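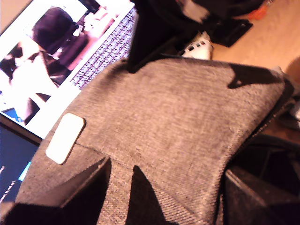
Grisbridge software firm Adberg releases Palomino 2, grasp planning for cloth and other soft goods

For immediate release, May

GRISBRIDGE - Adberg has today released Palomino 2, the new version of its planning and control software for robots that handle fabric. Available now to all licence holders. Free upgrade for anyone already on a support plan.

Palomino takes in the view from a camera at the wrist, works out where a piece of cloth can be pinched, and sends the approach to the arm. Version 2 replans while the fingers are closing. The old version committed to one grasp point and stuck with it, so if the fabric slid or bunched up on the way in, the grasp was lost and the whole cycle began again from the top.

38 Shares

"Cloth moves as soon as you touch it," said Flor Sotelo, head of software at Adberg. "Our planner used to work from a picture that was already out of date by the time the fingers met. Customers put up with that for a good while and they told us so, fairly loudly. The new one keeps looking right through the close."

What's new in this release:

Replanning during the close. The fold is tracked for as long as any part of it can be seen between the fingertips. If it drifts, the fingers follow.

Blur handling. Frames with motion blur used to be thrown away whole. Palomino 2 keeps the sharp regions and gives less weight to the rest, so a swinging piece of fabric no longer blinds the planner.

Colour cast correction. Warm room lighting was a regular source of bad edges on grey and beige cloth. Correction now runs before segmentation, on by default, can be switched off in the config file.

Grasp log viewer. Every attempt saved with its frames, the planned path and the path taken. Scrub back and forth, export to CSV. Asked for by nearly everyone.

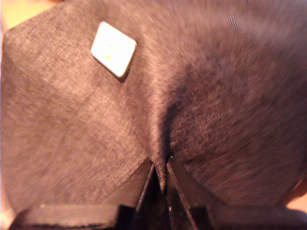 Fold depth is the other big change. Palomino 2 estimates how much material has gathered between the fingers and sets the closing width to suit, where operators previously had to type in a fixed value for each fabric. Thin cotton and thick felt can go through the same job without anyone stopping to change the settings. The estimate is weakest on very shiny fabrics, and the manual override is still there for those.

Adberg tested the release on 378 pieces of fabric over the spring, mostly offcuts, cushion covers and upholstery panels. A total of 1,427 grasps were logged. The full log is going out with the release, failures included, in the same format the viewer opens.

"We wanted people to be able to load our bad grasps and see what the planner was thinking," said Abelardo Ayala, who led testing. "Some of them are pretty ugly. There's a run of corner picks where it goes for the wrong layer over and over, and that isnt fully fixed. It's better. It'll be in the next point release."

Known issues at release are listed in the notes. Main ones: wrong-layer picks on stacked fabric, as above. Slow start up on the first job after install, while the camera calibration is cached. The viewer can hang on logs over 40 minutes long, split them for now.

Palomino 2 runs on the same hardware as the previous version. Existing job files open without conversion, though Adberg recommends recalibrating the wrist camera before the first run, as the new tracker is fussier about lens settings than the old one was. Parallel-jaw grippers are supported from day one. Support for suction and three-finger hands is planned, no date yet.

The release also works with Drultau, Adberg's job scheduler, so a failed grasp can be handed back to the queue and tried again later in the shift. Drultau users need to update both packages at the same time. Updating just one will stop the job server from starting and the error mesage is not very helpful, so please do both.

Pricing is unchanged. Licences are per arm, with a reduced rate for universities and colleges. A trial licence is available from the sales team and includes the log viewer and the sample job files.

Online walkthrough of the new planner at 2 pm on launch day, hosted by Flor Sotelo, questions welcome. A recording will go up afterwards for anyone who misses it.

About Adberg

Adberg writes planning, perception and control software for robots that work with soft and flexible materials. The company is based in Grisbridge. Its products are Palomino and Drultau.

Media contact: Abelardo Ayala, Adberg press desk, Grisbridge. Interviews and demos by arrangement, please allow a day or two for a reply during launch week.

Ends

2 Comments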